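## Chapter 16: Cooking on One Burner

When I moved into my first apartment, the kitchen was a sink, a shelf and a fridge that hummed all night. I bought a portable induction cooktop, carried it home on the bus and burned a pot of rice before I'd even unpacked the plates. I was so proud of that thing!

So this chapter is for anyone who cooks with a single burner (students, renters, people halfway through a remodel). You'll need one saucepan, a lid that fits it and a steady table. We'll start with the pan, and if you're not sure yours will work on induction, hold a fridge magnet to the bottom. If it sticks, you're in business.

My friend Violeta Domínguez taught me to set everything out before switching on, and I still do it her way - pan on the cooktop, lid flat beside it, cord behind where my sleeve can't catch it.
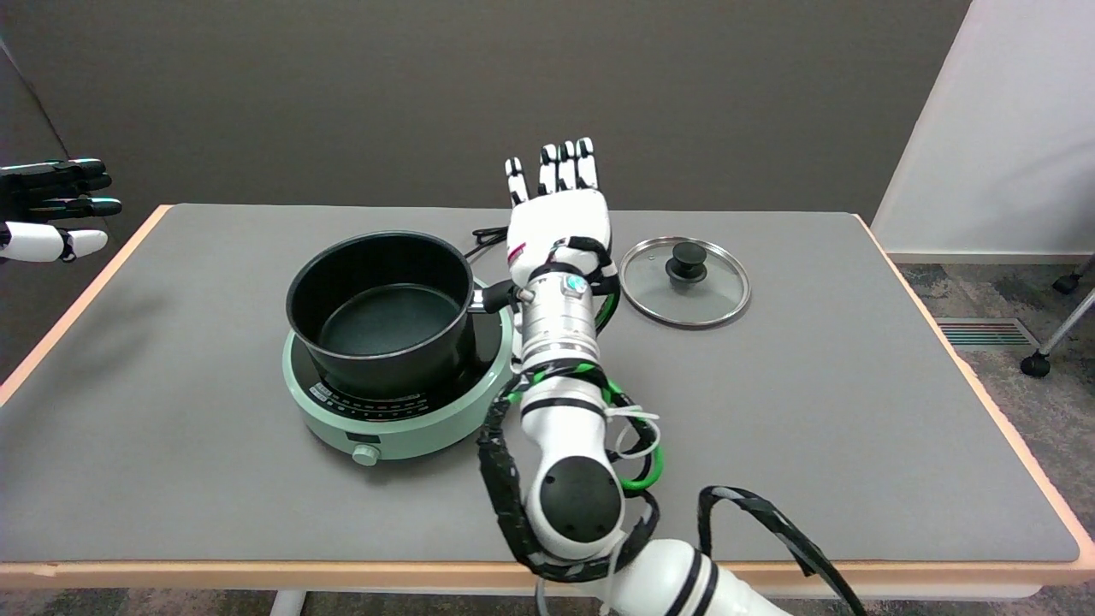 Then comes the heat, and that's where most of us get impatient. Induction is fast. If you're used to an old electric coil, you'll turn the setting up high, look away to chop an onion and come back to scorched butter. Start low, at 2 if your cooktop has numbered levels, and give the pan a minute before you decide it's too slow.

Our first recipe is plain rice for two, and yes, I picked it because of that first pot. Measure 1 cup of rice and rinse it in cold water until the water looks mostly clear. Leave it to drain while you read the next section, on simmering.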